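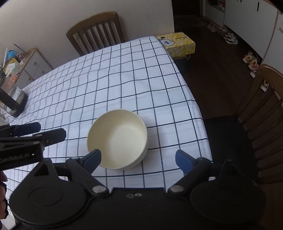

Skaltcombe, February 9, 2025

Household Tips: Handling Bowls and Plates with the Kustum Table Service

Kustum offers its table-clearing service to households that wish to have everyday dishes handled by gripper. The following guidance was prepared by Roman Lis of the household advice office and applies to the standard plan, priced at 81 per month, and to the extended plan.

Round bowls should be placed upright, with clear space on both sides. The fingers close on the outer wall, and a bowl standing against a neighbor leaves no room for the second pad. A small bowl with a matte surface is a suitable first piece for a new household.

Tablecloths may remain in place. Smooth any folds near the dishes before work begins, and let the cloth hang evenly. Chairs should be pushed in on the side that is not in use.

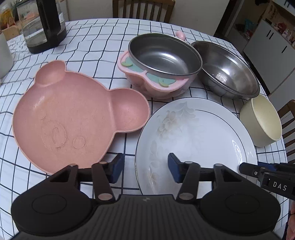

Flat plates require more care than bowls. A porcelain plate should be approached at the rim and lifted at a slight angle. Divided children's plates are best taken by the outer edge of the main compartment. Polished steel bowls reflect light strongly, and households are advised to draw the curtains when the sun falls directly on the table.

Pitchers that contain water are not covered by the standard plan. Please move them to the back of the table or to a counter.

Finger pads should be wiped with a damp cloth after each meal and replaced after 100 sessions. Replacement pads are supplied in pairs by Tratemora under part number 538. Households using the Maillard cooking plan may order them on the same form.

Requests for a home visit are accepted through the end of the month.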